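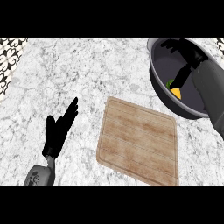
The list of deputies for the new town government in Prarkano is published since this morning. I have read all of it, with the annexes, and I will try to explain who got what. Long thread, sorry in advance.

For those who follow me for other things: Prarkano is the town where I live since nine years. It has a mayor, and the mayor gives each area of work (housing, water, schools and so on) to a deputy. The deputies come from the parties in the coalition.

The coalition this time is the Town List together with Open Harbor. Before the election both said they would not work with each other. They needed five weeks to change their minds.

The mayor is Ehsan Rana, Town List. He keeps finance for himself, and also the relations with the province. I expected the second one. I did not expect finance, as in the campaign he said a mayor should not hold the money.

I asked his office about this sentence from the campaign. The answer was that finance is "with the mayor for the first budget." It is not written in the agreement for how long, so we have only this answer.

First deputy is Lụa Tăng from Open Harbor. She gets housing, and a new area which is called Residents' Access. More on this below because it is the part I care most about.

(Please write her name with the marks if your keyboard can do it. The town website had it wrong in two places this morning. One is already corrected.)

Nusrat Khokhar stays at schools and takes also libraries. She is the only one from the old government who keeps her work. Even people who voted against her list tell me she answers letters.

Wajid Minhas has water, roads and the harbor. In the old government this was divided between three persons, and when the street was flooded each one sent you to the other. Now there is one door to knock on. It is a heavy door for one man, I think.

Tuncay Güneş has culture, sport and the market. He is new in politics and he won the seat for Iraletti, the district on the hill.

About the Iraletti seat, as many asked me yesterday: 1,658 people voted there, and he won by 444. For a person whose name was not known outside the hill, this is a very clear result.

Now Residents' Access. The name is not beautiful. It means everything between the town and the people who live here but did not grow up with the language: forms, interpreters at the counter, the voting letters, complaints.

Until now it was nowhere. Or it was everywhere, a little piece in each office. I once carried the same paper about my rent to the housing counter, the tax counter and then housing again, and it was the same lady in the end. She was kind about it.

The agreement between the two parties gives this area one page and a half. I have read it with a dictionary next to me, because legal words are still hard for me. If I misunderstood something, please correct me, I will not be offended.

What it says on forms: every form that a resident must sign will exist also in plain language. Not translated, plain. Translation is "to be examined." I know from my old work in an office that "to be examined" can live a long time in a drawer.

What it says on interpreters: at the main counter in the mornings, by appointment in the afternoons. The branch counter in Iraletti is not mentioned at all. I think this is a mistake and not a decision, but somebody should ask.

I did ask. Lụa Tăng's assistant wrote back in one hour, on her first day, and said the Iraletti counter "will be part of the plan." The plan comes in December.

What it says on voting: residents without citizenship can vote for the town council here, this is already the law. But the letter comes in one language and looks like an invoice. The new deputy must propose a different letter before the next election.

My neighbor put her letter with the bills and found it after the vote. She has a university degree, she is not a careless person. It really looks like an invoice.

And here comes my worry. Residents' Access has no budget line of its own. It has 2 staff positions, and both of them come from housing. So Lụa Tăng takes from her left hand and gives to her right hand.

Housing was already short of people. The waiting list for a repair inspection is long, you all know this who rent in the Minami buildings. If two persons leave the inspections, who will come to look at the mold?

I do not say that it was done in bad will. But an area with a deputy's name on it and no money is easy to forget. And when it fails, they will say that she failed, and the person who holds finance is the mayor.

A reply already asks if she knew this when she accepted. I don't know. She spoke this afternoon in the council for a short time and said she will "come back with numbers" when the budget is discussed. I take this as a yes.

The opposition spoke also, of course. They said that a separate area for foreigners divides the town. I am one of the foreigners, and I felt much more divided at the three counters.

To be fair to them, they had one good question: why is the market with culture and not with roads? The stall holders have problems with drains and parking, and Tuncay Güneş can decide on neither. He must go to Wajid Minhas for every hole in the ground.

Güneş answered that he and Minhas will hold a common hour for the stall holders, in the market hall, starting next month. I liked the answer. I will go and see if they both come.

One more thing on the harbor. The old Celletti warehouse is in the agreement, with one line: "a decision on use." Both parties promised a different use. Town List wanted workshops, Open Harbor wanted flats. So the line says nothing, and probably this is the reason it could be signed.

Schools, short: Nusrat Khokhar wants the libraries open in the evening when there is language class upstairs. Very small thing, but the mothers in my old class were asking for it every year. The key was always the problem. I hope she takes care of the key.

What was not given to anybody: the buses. I looked three times. It was under roads before, and the new text for roads does not have the word bus. The province pays for the buses but the town decides the stops.

Update on the buses, thank you to the person who sent me the annex: they are with the mayor, under relations with the province. Page four, last paragraph. So I was wrong that they were given to nobody, and I leave the post above so you can see the correction.

This makes it finance, province and buses for Ehsan Rana. He is a hardworking man, I do not doubt it. Still I would like to see one of these three on another desk before the summer.

Some of you ask for which list I voted. I don't write it here. I will say only that I am content with some names and less content with how the areas were cut, and this would be the same if the other side had won.

Practical part. The agreement can be read at the main counter, ask for the coalition text with annexes. It is also on the town website but the annexes are a separate file, and the link is at the very bottom, in small letters.

If you want to speak in the council about Residents' Access, you must register the day before, until noon. You can speak in any language if you bring a person to interpret. This rule is old but few people use it.

I have registered for the next meeting. I will ask about the Iraletti counter and about the two positions from housing. My text is written already and my daughter has corrected the articles - the and a, my old enemies.

If somebody from the Minami buildings wants to add a question on the inspections, write to me tonight. I have only three minutes to speak, so please make it short.

I will write in this same thread after the meeting, also if the answers are boring.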